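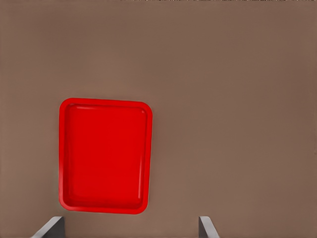

Salt-free water conditioner for hard water -- worth the money or a gimmick?

Asked in Plumbing and Water
Posted by Natanael Lacerda, 24 September 2018

We bought a house in Plemard in July and the water is hard. White crust on the shower head, spots on every glass, a kettle that looks like the inside of a cave. The town report says 7 grains per gallon, though I don't know where in town they take the sample, and the crust makes me doubt it.

A salesman from Nolness came out and quoted $2,457 installed for a salt-free conditioner called the Tekilon. He says it "restructures" the minerals so they don't stick to anything, and that it prevents nearly 97 percent of scale. No salt, no drain, no electricity, no upkeep. He also did a soap bubble trick in a little bottle at my kitchen sink, and it felt like a magic show.

I asked for the test behind that percentage and he gave me a brochure with the same percentage in it. The price is good "while he's in the area."

Has anyone lived with one of these for a couple of years? I'm not against spending the money, but I'd like to know what I'm buying. The house has copper pipe, one and a half baths, and a gas water heater that came with the place. Two adults, one kid.

3 replies

Anil Varma

I did plumbing for a long time before my knees quit, so take this as one guy's opinion. "Salt-free conditioner" covers several very different products. Some have a tank of media that makes the hardness form tiny crystals, and those crystals are less likely to plate out on a heater. There's decent reason to think the better ones do something for scale. Others are a magnet or a coil of wire around the pipe, and I have never seen one of those do anything I could point to with a straight face.

So first, make the man tell you which kind it is. "Restructures" isn't an answer. If it's a media tank, ask what the media is, how long it lasts, and what a refill costs. The media wears out, and "no upkeep" usually means they'd like to discuss that later.

Second, none of them take the calcium out. Your glasses will still spot when they dry. You may find the spots wipe off easier, or you may not. If spots are what bother you, a regular softener is what fixes spots, and it needs salt, a drain and an outlet.

The bubble trick shows that soft water lathers better than hard water. True, and he isn't selling you soft water.

Also, buy a hardness kit with drops, not strips, and test your own kitchen tap before anybody comes back. Seven grains is hard, but I've seen plenty worse. Where I used to work people lived with that and just soaked the shower head in vinegar twice a year. Drain a few gallons off the bottom of that water heater too. If a lot of grit comes out, you've learned something about the last owner.
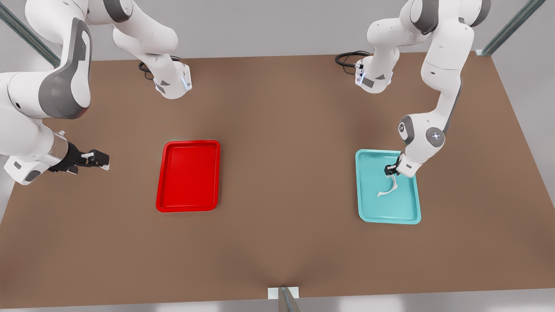

Can I test a conditioner with the same drop kit I'd use on a softener?

A drop kit will give the same reading before and after a salt-free unit, because the calcium is still in the water. It only works as a check on a real softener, where the number should fall to zero or one grain.

Keep that in mind if they offer you a "free follow-up test." Ask what they plan to measure.

watergal_nadar

we have one and LOVE it, the water tastes so much better and my hair is softer. can't remember the brand, my husband picked it. don't listen to the haters

Natanael Lacerda

Thanks, Anil. I called Nolness and asked which kind it was. The woman on the phone said it was "proprietary," then said it was a media tank, then said she'd have someone call me. The replacement media is $786 and they recommend it "every few years." She wouldn't say how many. That was nowhere in the brochure.

To the other reply: if it doesn't remove anything, I don't see how it changes the taste, unless yours has a carbon filter on it. Does it?

Drop kit is ordered. I'm also getting a price on a plain softener from the plumber who fixed our hose bib, mostly to have something to compare. I haven't signed anything, and the salesman is apparently still in the area.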